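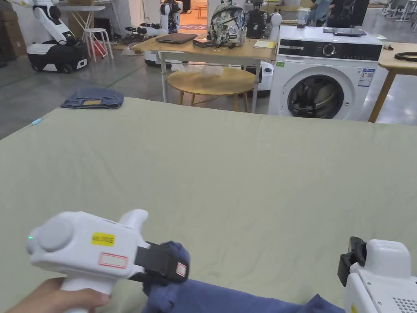 Fri 26 December
By Benedita Caldeira

Skurusard Table Cloth for Folding and Sorting

The Skurusard is a plain cloth made to cover a large table on which clothes are folded, sorted or mended. It is supplied by Prekent to laundries, training rooms, residential homes and private households. The standard color is pale sage green. Gray and cream are available on request and are normally dispatched in February.

Purpose

A bare table top is a poor surface for clothing. Knitwear catches on rough edges, and lightweight garments slide when a sleeve or a leg is pulled across. The Skurusard gives a soft, even ground on which a garment stays where it is placed. Jeans may be laid flat and folded in the usual way, and dark items such as navy blue shirts and sweaters remain easy to see against the pale cloth. Customers who sort mainly white linen may prefer the gray version.

The cloth is intended for clean clothing only. It is not an ironing surface and must not be used under a hot iron or a steam press.

Material and finish

The Skurusard is woven from cotton with a small share of polyester and is hemmed on all sides. It is not coated. The fabric is left slightly soft so that it drapes over the table edge without standing away from it. Light wrinkles and creases are normal in use and do not affect folding. A cloth that must look smooth, for instance in a shop or a reception area, should be pressed on the reverse side before it is laid.

Sizes

The cloth is cut to order. Customers should measure the length and width of the table top and state the overhang required on each side. Where no overhang is stated, Prekent will allow a hand's width. Round and oval tables can be covered, but a paper pattern must be sent with the order.

For tables that are moved often, the Brastus corner clip is recommended. It is sold in sets and fits most table tops with a straight edge. Clips should be removed before the cloth is washed.

Care

Wash at a moderate temperature in a household front-loading machine, separately for the first 3 washes. Do not bleach. Line drying is preferred. Loose threads at the hem should be trimmed and never pulled. Zippers, buckles and metal buttons may mark the weave when dragged, and garments with such parts should be lifted into place.

Placing in the room

The table should stand clear of the washing machine door and leave enough space for one person to walk along each long side. Desks and other furniture used for paperwork are best kept separate from the folding table.

Orders

Single cloths are dispatched within 7 working days. Orders of 500 or more are made by the Krasniqi workshop under a separate agreement, and delivery dates are confirmed in writing. The catalog number is 1,321 for all colors, and the color must be written out in full on the order form. Cut cloths cannot be returned unless the measurements differ from those on the order.

Fabric samples are sent free of charge on written request to the Prekent sales office.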